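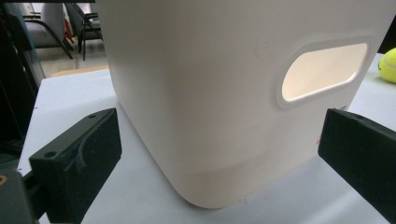
How to appeal a council parking ticket

You have 28 days from the date on the notice to challenge it. If you write within the first 14 and the council turns you down, most will still let you pay the lower rate, so start early.

1. Check the notice

Look at the street name, the time, the plate number and the two-digit contravention code. A wrong street or plate is often enough to get the ticket canceled. Mine said Bandden Road when the car was on Fanholm Street, 615 yards away.

2. Go back and look at the signs

Take a wide shot of the bay and a close one of the sign. Note any lines that are worn away or covered by leaves.
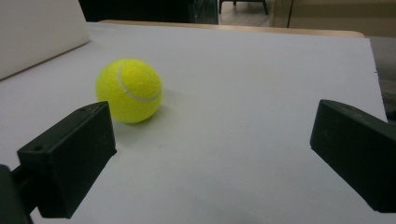

Keep your pay-and-display stub if you have one. If you paid by phone, download the receipt, because the text message leaves out the bay number.

3. Write the letter

Keep it to one page. Put the notice number at the top, then say what happened in date order. Leave out how you feel about the warden. List your evidence at the end and send copies only.

4. Wait for the reply

Grostwood council took 66 days to answer me in March. Don't pay while you wait, as paying closes the case.

5. If they say no

You will get a formal notice, and then you can object again. If that fails too, the rejection letter explains how to go to the independent tribunal. It is free, and you can do it by phone or in writing.

Last updated Sunday, July 19, 2026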